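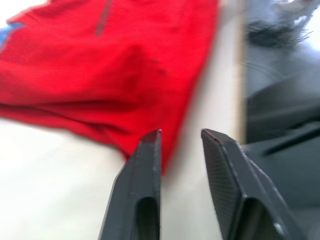 Small dark spot on a red top with printed lettering - how do I treat it without spoiling the print?

Posted by Hilde Groen in Laundry and Clothes Care

I sort and fold donated clothes for a school kit shop and I keep coming up against the same problem with red cotton tops. They come in clean enough to sell apart from one or two small dark marks, usually low down on the front. The tops have a short printed word or logo in dark grey. It is a plastic sort of print, you can feel the edge of it with a fingernail.

What I have tried so far:

Washing at 40 with ordinary liquid. The mark was a bit paler but still there.

Washing-up liquid rubbed in with a finger, left for an hour, then rinsed. This worked on one top and did nothing on another.

A stain bar from the supermarket. It took the mark out but it also took some of the red out, so now there is a pale ring, which looks worse than what I started with.

I don't always know what the marks are. Some will be food, some could be bike oil. I am also never sure under the light over my table whether I am looking at a stain or just a shadow where the cloth is pinched, and I have treated at least one top that had nothing wrong with it.

Second part, which may need its own page. Once they are washed, how do you fold a t-shirt so the print doesn't crack or stick to itself? They sit in a stack for months. Last February I opened a box and two of the prints had stuck together and pulled bits off each other.

I have a washing machine, a sink and an airer. No tumble dryer. The table is a plain pale one and gets wiped down before I start, so I don't think the marks come from there.

Thank you for any help.

Lambert

I worked in a hotel laundry for 11 years and we had a lot of red staff shirts, so I will go through it in the order I would do it.

First find out if it is a stain. Lay the top flat and pull the cloth tight both ways with your hands. A shadow goes when the cloth is flat and a stain stays put. Then take it to a window. Strong light from above on a pale table makes everything look washed out and you lose the small marks and see ones that aren't there. If you find a real mark, put a safety pin next to it before you pick the top up again, as it is very easy to lose once the cloth is bunched up or wet.

Next, decide if it is grease. Put a drop of cold water on the mark. If the water sits on top or soaks in more slowly than it does on the clean cloth beside it, treat it as grease. It isn't a perfect test but it is right more often than it's wrong.

For grease: dry cloth, no water yet. Put a folded white towel or some kitchen roll inside the top, under the mark, so nothing goes through to the back. One drop of clear washing-up liquid, worked in with the back of a spoon. Don't use a brush, that is what roughs the surface up and leaves a pale patch that looks like lost dye. Leave it 20 minutes and rinse from the back of the cloth with warm water. Do it again if it is better but not gone. If there is no change at all after the second go, a third won't help.

For anything that isn't grease: cold water soak with a liquid made for colours, an hour or two, then a normal wash at 30. Food marks can be set by hot water so start cold.

Your pale ring will be from the stain bar. Some of them are meant for whites and they lighten red very quickly. Read the small print on the back and if it mentions bleach of any kind keep it off these tops. There is no good way to put the colour back in a small patch. I would sell that one cheap or keep it for rags.

Test everything on the inside of the hem first, then press it with a white cloth. If the white cloth comes up pink, the dye is loose and you need to stick to cold water and be quick.

About the print. Keep the washing-up liquid off it if you can, although a bit won't hurt. Turn the top inside out for the wash. No white spirit, no nail varnish remover, nothing like that near it. They will soften a plastic print and you will be left with a smear.

Wash the reds on their own or with other reds. If you have a top with another colour on it, such as a blue trim, don't leave it sitting wet in a heap. Take it out as soon as the machine stops and hang it so that the two colours don't touch while it dries. Most of the colour runs I saw came from wet piles left overnight and very few came from the wash.

Don't iron over the mark until you are happy with it.

Nimo

Only answering the folding part.

The prints stick because they are face to face, or because they went into the box slightly damp. Mine is a club stall with 34 tops in the cupboard at the moment and I have not had one stick since I changed how I do it.

Lay the top face down and smooth it from the neck to the hem with the flat of your hand. Fold one side in, sleeve back on itself, then the other side. Bring the hem up to the neck. That gives you one fold across the middle and on most tops it falls below the print. If the print is large and the fold would go across it, fold in thirds from the bottom and stop short of it.

Then put a sheet of baking paper over the print before the next top goes on. Newspaper is no good, the ink comes off. I cut the paper to size and use the same sheets again.

Keep the stack low. The tops at the bottom of a tall pile take all the weight and those are the ones that go. And don't keep the box next to a radiator or in a loft in summer.

If two have already stuck, put them in the freezer in a bag for an hour and peel them slowly from one corner. It saved one of mine and not the other - depends on how long they have been together I think.

I let everything hang a full day after it feels dry. The neckband and the hem hold damp longer than the rest.

Trendley

just put a bit of baby shampoo on it and wash as normal. works for me. I wouldn't spend a whole evening on one t shirt

Hilde Groen

Thank you all. I did the flat and tight test by the window and two of the tops in the treat pile turned out to have nothing on them, so that has saved me some work already. One of the others failed the water drop test, so I have done it as grease with the spoon. It is on the airer now and I will look at it tomorrow in daylight.

Lambert - does the spoon method work on the thinner sports fabric as well? I have some of those to do next and they seem to snag easily.

Lambert

Yes, but use the bowl of a plastic spoon and hardly press. Those fabrics hold on to grease more than cotton does so you may need the second go. Keep the water lukewarm.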